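Ticket 366 — Tennis balls will not stay put on table board
Product: Peken white board, 20 mm grid
Site: Fivard annex, wooden table
Status: Open
Priority: Low

Symptom: balls set down on the board drift toward the near edge before they can be put in the clear tray. Reported in August by the Urier desk.

14:10 Checked table with level. Top is out by 9 mm, front to back. Shimmed the near legs. Drift reduced, still present on the left half.
14:35 Swapped the balls for a new pair. No change.
15:05 Wiped board, pressed down the creases along the grid lines. Balls hold at center. Left side still needs a check with the tray moved off the board — tray base may be lifting the sheet.

Next step: Asante to quote a rigid board, 2000 mm wide. Leave shims in place until then.

Attachments (3):

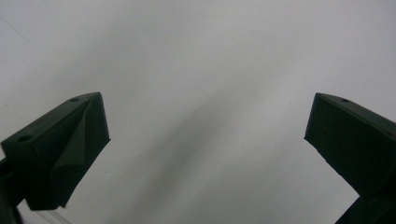
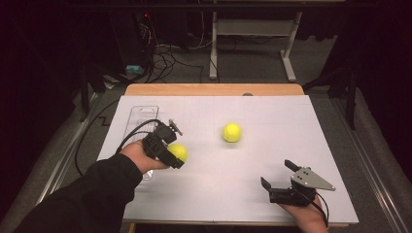
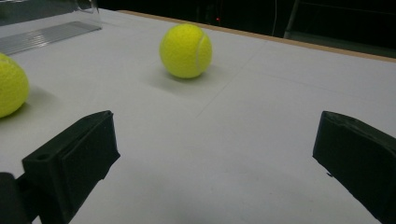
Second and third attachments: tennis balls and white board, clear container at left.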